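Tasting and Judgment, Session 2: Does the label do the drinking?
Course notes, Evanthia Andreadis

Treat tasting notes as claims. If a card says "blackcurrant, cedar, wet stone," ask who could check it, and how. Most of the cards handed out at the Bilham tasting could be shuffled between bottles without a single complaint.

Our own small trial: 62 tasters, the same red poured twice, once as Huerta and once as Prenden. The second glass was told to them as the expensive one. You can guess the scores.

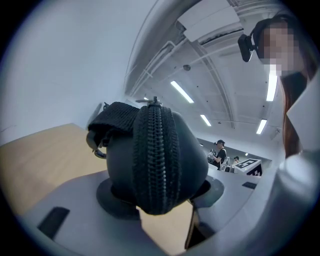
Florin Chiriac objects that a room full of beginners proves very little, and that trained tasters would have caught the repeat pour. Maybe. I would like to see it done blind before I believe it.

Things to be wary of at any public tasting:
- price announced before the pour
- a host who names the flavors first
- order forms on the table

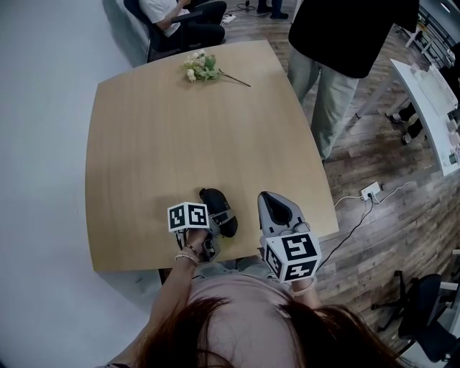

Session 2, at the table

Reading for next time: the Turkura handout, pages 2 to 40. Skip the scoring chart.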